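Does ketchup need to go in the fridge once it's open?
Posted in Food Storage, 3 replies

garbridge_renter
My new roommate keeps ketchup in the cupboard and I grew up keeping it in the fridge door. We share one bottle and it has been moving back and forth since April. The label says "refrigerate after opening for best quality," which he takes to mean you don't have to. The apartment gets warm in the summer (no AC, top floor) and a bottle lasts us two months or longer. I don't want to throw out food that is fine, but I also don't want to get sick over a condiment. Is there a real answer? Also, the stuff at the top gets watery. Is that a sign it has gone off?

mavano_pantry
Regular tomato ketchup is an acidic food. It has vinegar and sugar in it, and usually a fair amount of salt, and those keep most harmful bacteria from growing. An opened bottle left in the cupboard for a few weeks is very unlikely to hurt anyone. Diners leave bottles out on the tables all day, though they go through them much faster than two people at home do.

What you lose in the cupboard is quality. The color goes from red toward brown, the flavor gets flat and the texture thins out. Heat speeds all of that up. With a warm kitchen and a bottle that lasts two months, I would use the fridge. As a general guide, one month in the cupboard and six months in the fridge is reasonable for a standard ketchup.

The watery part is normal. Ketchup separates when it sits. Shake it with the cap closed before you pour.

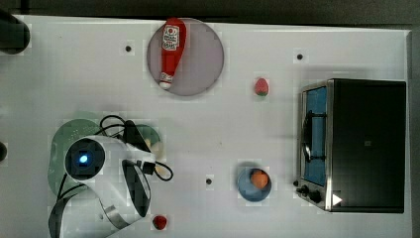
Ketchup bottle on a plate, with a strawberry to the right.

The cap matters more than people think. Dried ketchup builds up around the opening and stops it from closing properly, and that crust is often where mold starts. Take the cap off every couple of weeks, wash it in hot soapy water, let it dry all the way and put it back on. Don't touch the opening to your food when you squeeze, either.

Throw the bottle out if you see mold, if it smells like yeast or alcohol, or if it hisses or has swelled up. Don't try to scrape mold off and keep the rest.

One exception: the reduced sugar and no-salt kinds are less protected. Homemade is too, depending on the recipe. Those go in the fridge every time.

colombo71
cupboard. always have, never been sick. cold ketchup on hot fries is terrible

lunismont_cook
The reply from mavano_pantry covers it. I worked in a school kitchen that served 695 lunches a day, and our rule was that opened bottles went in the cooler at the end of service with the opening date written on them in marker. I do the same at home. The date helps a lot, as you won't remember when you opened something.

If your roommate dislikes it cold, take the bottle out when you start cooking. It will be less cold by the time you eat. Or buy two small bottles and each keep your own.

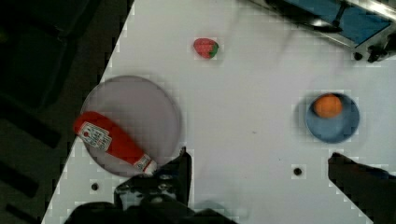 Ketchup lying on its side on a round plate.

For the last bit in the bottle, store it cap down in the fridge door. If the bottle won't stand that way, set it in a mug. You can also add a spoonful of vinegar, shake it and use it up in baked beans or a meatloaf glaze the same day. I wouldn't add water and put it back on the shelf. That thins out the acid and it won't keep as well.

Mustard can be treated much the same way as ketchup. Mayonnaise from a jar should go in the fridge once it's opened.

garbridge_renter
Thanks. It's going in the fridge and I'll wash the cap tonight. He can have his own bottle for the cupboard.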